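# The gripper that likes its morning check

If you visit the workshop at Stultstead you'll be handed tea before you're shown anything, and it was over the second cup that Ayman Hegazy began telling me how he looks after the hand-held gripper. He has kept it going since December, and he talks about it much as my grandfather talked about his mower (fondly, and with a certain amount of tutting).

The day starts with the pads. He runs a thumb along the serrations on each finger, feeling for anything shiny or smoothed over, and then gives both a wipe with a barely damp cloth. Next come the screws in the mounting blocks, each nipped up by hand with a short driver – never a power one, he was quite firm about that! Last of all he wipes the square markers, so that the camera can tell how far apart the fingers are. 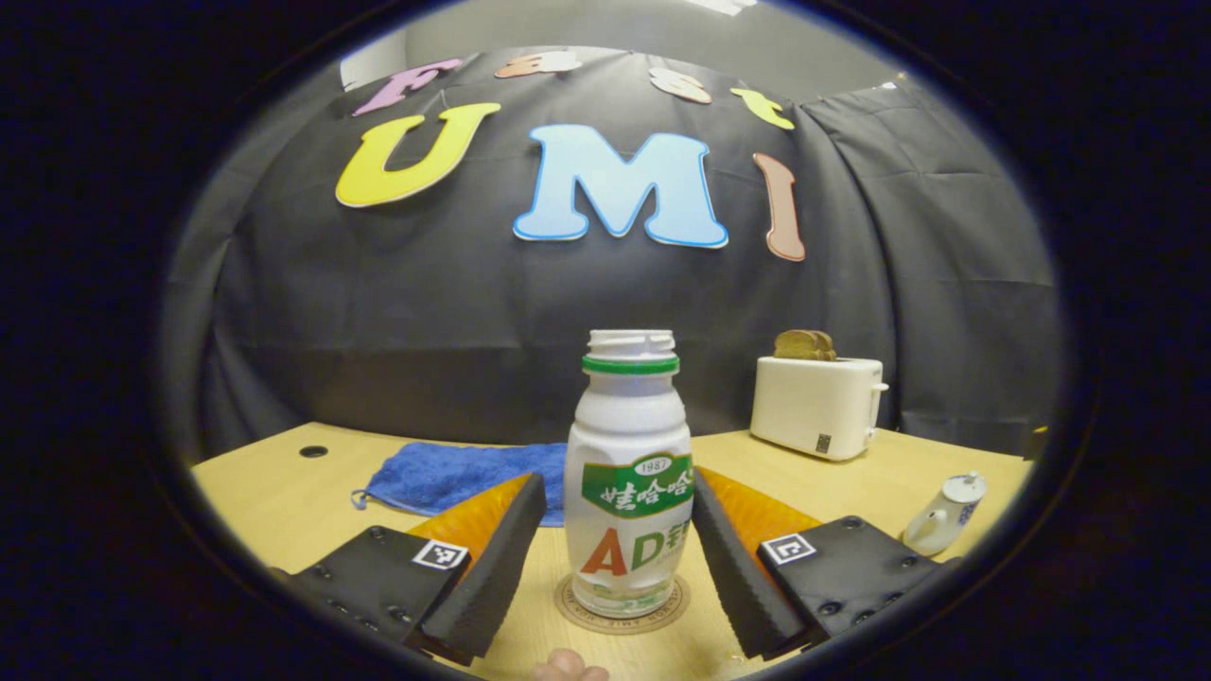

After that comes the part he plainly enjoys most, which is squeezing things. He closes the fingers on something light and plastic, lifts it an inch, turns it a little and sets it back down, up to 30 times if he's in the mood, listening for a click that would mean a block has shifted. The notebook beside him had reached check number 658 when I called, and the handwriting was a good deal neater than mine.

Spares come over from Oyelaran, a small firm out at Usside, and they aren't quick, so he keeps a biscuit tin of pads and screws under the bench. Changing a pair of pads is a ten-minute job, he reckons, but setting the fingers level again afterwards can swallow the whole morning. He does it with a strip of card between the tips, closing them gently until the card drags the same at both ends, then backing off and trying once more for luck.

I asked whether he ever skipped a day. He had, once, for his sister's wedding in Stilden, and he was back at the bench early the next morning with his cloth.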